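Group project report: slow-release fertiliser for smallholders

Our brief was to compare Clandier's coated granules with plain urea, using lettuce, because lettuce dies quickly and the term is short. We had 12 trays, 16 plants to a tray, and a budget that covered most of the compost.

Kornov, who make the plain stuff, quote a plant output of 3000 bags a shift. We asked how much of each bag reaches a root. They sent a brochure.

By October the coated trays were ahead on leaf weight, though slugs had opinions about tray four. We left it in the averages and our tutor took marks off.
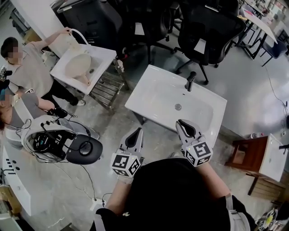
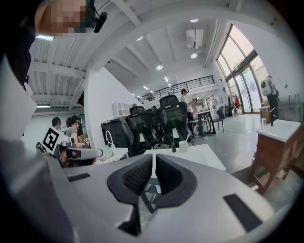 Cost is the weak point. Coated granules only pay if the grower skips a second feed, and the growers we asked at Maglaya don't trust anything they can't see dissolving. A repeat with 96 plants per treatment is planned for spring, slugs permitting.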